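Drutivside Garment Folding Study: Frequently Asked Questions

Last updated Jun 4, 2020

What does the study test?
Whether a two-arm folding policy trained only on hand-held gripper demonstrations can fold clothing in ordinary homes. No robot is used while the data is recorded.

How much data was used?
The training set has 2000 demonstrations from 11 homes. A further 700 were held out for evaluation, all from homes the policy had not seen.

Why record on beds and not on a lab table?
An earlier policy, trained on the Rorthorpe table set, did well on flat, plain surfaces and poorly elsewhere. Bedding gives under the gripper, has its own texture and often carries print. Daylight adds hard-edged bright patches that the segmentation step can mistake for cloth boundaries.

A long-sleeved top with dark sleeves and a pale body, spread face up on a green bedspread, covers most of these conditions. Direct sun falls on the body beside the BRUINS lettering, the bedspread has a lettered patch of its own, and a long wrinkle runs below the print toward the lower left.
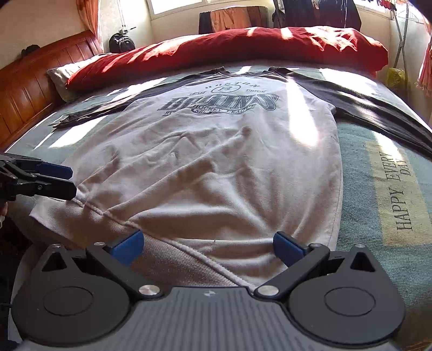
How are grasp points labeled?
Grasp points are taken from gripper pose at jaw closure. Annotators correct a label only when the closure falls on bedding. Waistband seams and cuffs are stored as separate classes.

Does the method depend on the printed graphic?
Only weakly. With prints masked out, fold success dropped by 2 points. Collar and hem position matter far more - masking the collar made orientation errors common.

What are the known limits?
Crumpled cuffs remain the main source of failed grasps. Thin fabrics on thick blankets are the next.

Is the code available?
The Lanbridge release, planned for March, will include the training code and the Naidoo evaluation scripts. Raw video will not be released.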